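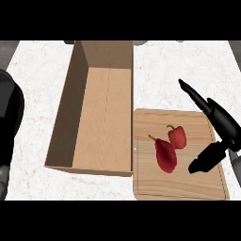

An open cardboard box at the left of a marble countertop (computer rendering).

Frequently asked questions about my newsletter

I'm Sandra Pilkington, and I write The Serau Letter, a newsletter on foreign affairs for people who don't do this for a living. I get a lot of the same emails, so I've put my answers in one place. Last updated May 7, 2019.

What do you write about?

Mostly small-country diplomacy: who's talking to whom, which embassy just opened or shut, why two foreign ministers flew halfway around the world to sign something four pages long. I love border talks (I know, I know) and I have a weakness for fishing treaties. I don't do much on elections unless they change who picks up the phone afterward.

Are you a diplomat?

Nope! I spent years as a conference interpreter, Spanish and French into English, and sat in a glass booth at the back of an awful lot of meetings. I never write about anything I heard in those rooms. Interpreters keep their mouths shut, and I'm still bound by that.

So where do you get your information?

Published statements, court filings, local newspapers, and people who agree to talk to me. Iara Quiroga reads the Portuguese and Spanish press for me and Ajith Pillai covers South Asia, and both of them are much faster than I am. If something comes from one unnamed person, I say so in the piece and you can weigh it however you like.

What's the difference between "talks" and "talks about talks"?

My favorite question! Talks are when the two sides sit down over the dispute itself. Talks about talks are when they're still settling who comes, where they meet, what language the minutes are in and whether anyone shakes hands in front of the cameras. The second kind can go on for years, and I'll usually tell you which one I think we're looking at.

Does meeting with a government mean recognizing it?

Not by itself. Countries keep up contact with governments they don't recognize all the time, often through a third country that lends a room and keeps the coffee coming. Recognition is a separate legal and political step, and some governments avoid ever saying the word out loud. I wrote a long piece on this, issue 218, and it's still the one people forward the most.

How often does it come out?

Every two weeks, with a break in September when I go see my sister and don't look at a screen.

What does it cost?

The regular letter is free. Supporters pay $5 a month and get the reading list plus the call, where I take questions for an hour and generally run over. Groups of 20 or more (classes, book clubs) should write to me for a better price.

Can I reprint a piece?

Up to 2,000 words, yes, with my name and a link. For anything longer, or for a translation, please ask first. Mohandas Amin handles those requests and he's quick.

You got something wrong. What now?

Please tell me! Put "correction" in the subject line so it doesn't sink to the bottom of my inbox. Fixes go at the top of the next issue, and I change the web version with a note saying what was different before.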